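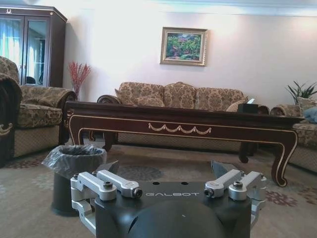
Sitting room set, working notes
28 February 2021
Filed under: Workshop Log, Upholstery & Finishing
6 min read

Went through the sitting room before deciding what comes to the bench and what gets done in place. Job is sofa, armchair, coffee table. Carpet stays down. Writing this up now while I can still read my own pencil.

Sofa. Three-seater, beige with the brown damask floral. Rolled arms with dark carved trim. Two cushions to match, one each end. Pressed down hard on all three seats and the middle one gives more than the others. Webbing, most likely, but I won't know until the dust cover is off. Fabric is sound on the front of the arms. Back of the left arm has a pulled thread as long as my finger, can be worked through with a blunt needle. No need to patch.

Armchair. Same damask. Padded back is good. The carved piece that curls at the bottom of the arm moves if you push it sideways. Old glue, by the feel. Bring this one in. Knock the joint apart, clean off, hide glue, strap clamp overnight. Do not use the yellow glue again, see December entry, we had to saw that one open.

Coffee table. Long and low, dark mahogany, cabriole legs with scroll feet. Gloss top. Gold swag and bow in the middle of the front apron, and thin gold lines on the apron and down the legs. The owner wants the top "refreshed" and the gold left alone. Agreed on the phone that we are not stripping it. Wash with the mild soap mix, dry, then look at it under the lamp from a low angle before anything else goes on.

The tissue box lives on the right end of the top. Lifted it and found a faint dull patch under it, square corners. Tried a thumbnail's worth of the Brabec polish on the underside of the top first, no reaction after 9 minutes, wiped clean. Then a small spot at the edge of the dull patch. It came up some. Will try a second pass before going to anything stronger. The Flarnero cream is too greasy for this finish and it gets into the gold lines, leave it in the van.

Gold lines: cotton swab, barely damp, along the line and never across. I did one leg as a test and it took 33 minutes. Four legs plus the apron is most of a morning. Price it that way.

Carpet. Beige with the gray-blue and mauve medallions. The pile is crushed where the table feet sit. Felt pads under all four before it goes back to its spot. Mark the foot positions with low-tack tape so it lines up again, the owner is particular about that. Put the drop cloth down before opening any bottle. Used swabs go into the small wastebasket by the armchair, and take the bag out with us when we leave.

Fabric match. Sent a snip from under the sofa to Bavcombe in case the middle seat has to be opened up and the panel doesn't survive. They have something close in the Suvance range, item 559, but the brown runs warmer. Would only use it where it doesn't show. Waiting on a sample.

To do next visit:
- dust cover off sofa, check webbing
- second pass on dull patch
- armchair to the shop, blanket wrap, carved arm up
- 6 yards webbing on the van, plus tacks
- ask if the cushions can come with us too, the zipper on one sticks

Still not sure about the middle seat. If it's a spring and not the webbing the quote needs to change, and I'd want to call before starting.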